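3.2 Garment care and storage in the Skenham households

The second part of the survey asked how knitted clothing was washed, dried and stored between seasons. Of the 2063 households that received the questionnaire in May, 1304 returned a form complete enough to be used. The response was higher in Skenham than in Pristell, where many addresses are rented for short periods and a number of forms came back unopened.

Respondents were asked to think of the knitted garment they had owned the longest. Most chose a sweater or cardigan. The answers on washing were more varied than earlier work in the district had led us to expect. Hashmi and Bensaid found a strong preference for hand washing among older owners, but in the present survey age made little difference once the type of washing machine was taken into account. Households with a machine that offered a wool setting used it, whatever the age of the person doing the laundry. Those without such a setting were divided between hand washing and airing the garment outdoors.

Storage habits followed the size of the home more closely than any other measure. Owners with a spare closet tended to fold their knitwear and leave it on a shelf through the summer. Owners in smaller apartments kept the same garments in drawers that were opened daily, often under items in current use. This second group reported more stretching at the shoulders and more pilling along the sleeves. We can't separate the effect of storage from that of wear, as garments kept close at hand are also likely to be worn more often. Gachanja raised the same difficulty in his study of work clothing, and the wear diary he proposed was adopted for the follow-up visits.

Follow-up visits were made to 89 households. Each visit included an interview, a check of the care label where one was still attached, and a short inspection of the garment by one of two trained assessors. Surface condition was scored on the Nnaji scale, which gives separate marks for pilling, thinning and loss of shape. The scores of the two assessors agreed well for thinning and less well for pilling, mainly on dark fabrics, where small changes in the surface are hard to judge under ordinary room lighting. Ojo recommends a second reading by daylight in such cases. This was done when the weather and the hour of the visit allowed it.

Repair was less common than replacement in both towns. Where repairs had been made, they were mostly to cuffs and elbows, and the owner had usually learned the method from a relative. Few respondents had paid for a repair, and several didn't know that such a service was offered locally.
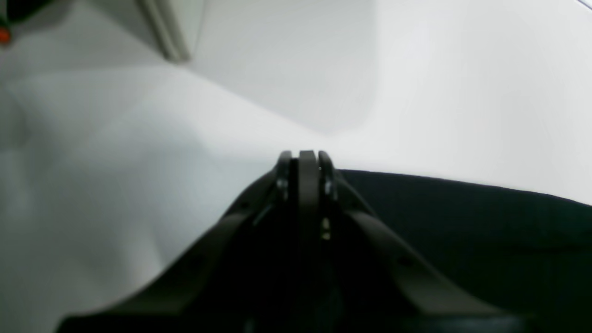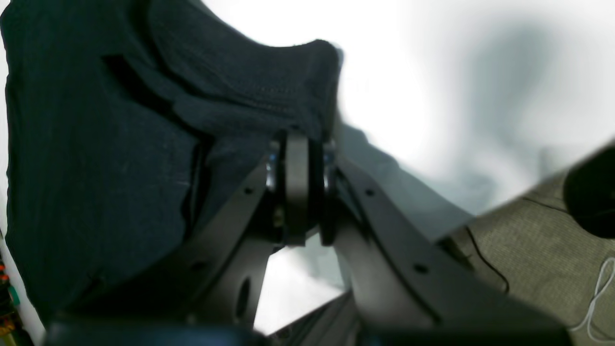 Figure 2. The second picture shows dark navy knit fabric with faint horizontal ribbing, lying in heavy folds.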